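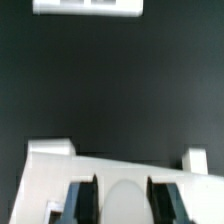

Home News Clubs Interviews Contact

Noreen Qureshi has been running the Tuesday robotics club for three years, and in that time she has learned to stop saying "nearly". "I said it to a parent in my first term," she says. "Nearly finished. He still brings it up in the supermarket."

The club's entry for the April competition is called Joltus, after a vote that Qureshi describes as free and fair and regrets deeply. Its rival in the vote was Plukum. The task is simple enough to explain to a grandparent: pick up a part, carry it across, put it where it belongs, and do it without anyone touching the arm. Each team gets 2 goes.

"People hear robotics and think of something walking downstairs," says Pádraig Cronin, who teaches maths at the school and looks after the code, or looks after the pupils who look after the code. "We spend a whole evening on the last inch before the grip. Then somebody changes the speed and we spend another."

He keeps a log of every practice attempt, which stood at 1,813 when I visited. Was that a lot? "It's a lot of typing," says Cronin. The pupils are allowed to write remarks in the final column. He read me a few: "too eager", "missed, but with style", and, from one long evening in the autumn, simply "no".

Money is the other sport. The club has £500 for the year, and Qureshi can tell you where each pound went, with feeling. Most of it goes on spares. "They're very good at telling me what we need – they're less good at telling me what happened to the old one."

Last year they came ninth, behind a team called Zasidham who brought their own banner. Joltus's handlers have since asked for a banner. Qureshi has told them they can have one when the arm can hold it up.

I asked Cronin what he expects in April. He thought about it while a pupil behind him restarted the program.

"Eighth," he said.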